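트랄로 산길의 두 번째 계절

클런다리가 힐클라임에 다시 차를 내보내기로 한 것은 지난겨울이었다. 서킷 내구 레이스에 집중하던 팀이 공도를 막고 치르는 산길 경기로 방향을 튼 데에는 예산 문제가 컸다. 내구 레이스는 한 번 나갈 때마다 타이어와 연료, 교대 드라이버까지 챙겨야 하지만 힐클라임은 차 한 대와 드라이버 한 명, 정비 인원 2명이면 참가할 수 있다.

무대는 트랄로 고갯길이다. 출발선에서 결승선까지 고도 차가 300미터이고, 중간에 헤어핀이 여덟 번 나온다. 노면은 아래쪽이 비교적 새 아스팔트이고 위로 갈수록 거칠어진다. 숲 그늘이 끝나는 다섯 번째 헤어핀부터는 바람도 달라진다. 지난해 첫 출전에서 팀은 이 구간에서 시간을 가장 많이 잃었다.

차는 다자 쿠페를 바탕으로 만들었다. 원래 서킷용으로 세팅돼 있던 차라 차고가 낮고 스프링이 단단했다. 첫해에는 그 상태로 거의 손대지 않고 나갔다가 상단 구간의 요철에서 뒷바퀴가 자꾸 떴다. 드라이버는 가속 페달을 일찍 밟지 못했고, 코너를 빠져나올 때마다 조금씩 늦었다. 기록은 클래스 중위권이었다.

올해 손본 곳은 대부분 하체다. 스프링을 부드러운 것으로 바꾸고 댐퍼의 신장 쪽 감쇠력을 낮췄다. 차고는 앞뒤를 따로 조정했다. 최종 감속비도 짧게 가져갔다. 최고 속도는 줄지만 트랄로에서는 시속 200킬로미터를 넘길 직선이 없어 손해가 되지 않는다. 엔진은 그대로 두었다. 출력을 더 올리는 안도 나왔으나 냉각 계통까지 바꿔야 해서 내년으로 미뤘다.

브레이크는 의견이 갈렸다. 짧은 코스에서는 패드가 제 온도에 오르기도 전에 첫 헤어핀이 나온다. 정비 쪽은 낮은 온도에서 잘 듣는 패드를 권했고, 드라이버는 익숙한 내구용 패드를 원했다. 시험 주행에서 둘을 번갈아 써 본 뒤 앞에만 저온용을 넣는 것으로 정리됐다.

작업은 브로브컴에 있는 정비소에서 했다. 리프트가 하나뿐이라 차를 올려놓은 동안에는 다른 일을 받지 못한다. 볼트와 와셔, 심은 규격별로 나눠 두고, 경기장에는 그날 쓸 것만 골라 가져간다. 패독 자리가 좁아 공구함을 크게 펼칠 수 없다는 것을 첫해에 배웠다.

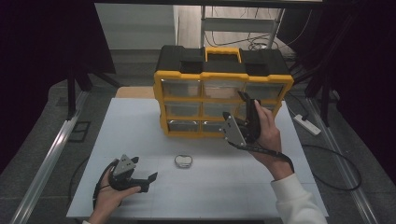

경기 당일의 흐름

힐클라임은 기다리는 시간이 길다. 오전 7시에 차량 검사가 시작되고, 연습 주행 두 번을 마치면 점심때가 된다. 본 주행도 두 번이며 그중 빠른 기록이 순위에 반영된다. 차가 올라간 뒤에는 클래스 전체가 끝날 때까지 정상 주차장에서 기다렸다가 줄지어 내려온다. 그동안 아래쪽 정비 인원은 할 일이 없다. 내려온 차를 받아 공기압을 재고 볼트 조임을 확인하고 나면 다음 호출까지 여유가 많지 않다.

6월 개막전에서는 오전에 안개가 꼈다. 첫 연습 주행은 시야 확보가 안 돼 늦춰졌고, 두 번째 연습에서는 노면이 덜 마른 곳이 남아 있었다. 드라이버는 무리하지 않고 제동 지점만 확인하고 올라갔다. 오후 들어 길이 마르자 바뀐 하체의 효과가 드러났다. 다섯 번째 헤어핀을 지나서도 뒷바퀴가 노면을 놓지 않았고, 두 번째 본 주행에서 팀의 지난해 최고 기록을 넘었다.

순위는 클래스 4위였다. 앞의 세 대는 모두 경량 단좌 차량으로, 쿠페로 따라가기에는 차이가 컸다. 지붕 있는 차 가운데서는 가장 빨랐다.

남은 과제

아래쪽 구간은 오히려 조금 느려졌다. 스프링이 부드러워지면서 연속 코너에서 방향을 바꿀 때 차가 한 박자 늦게 따라온다는 것이 드라이버의 평가다. 팀은 앞쪽 스태빌라이저를 한 단계 강한 것으로 바꿔 다음 경기에 나갈 계획이다. 출발도 손볼 부분이다. 두 번의 본 주행 모두 바퀴가 헛돌아 첫 구간 기록이 좋지 않았다.

다음 경기도 같은 고갯길에서 열리며, 참가 신청은 목요일에 마감된다. 클런다리는 이미 신청서를 냈고, 다자 쿠페는 다시 브로브컴의 리프트 위에 올라가 있다.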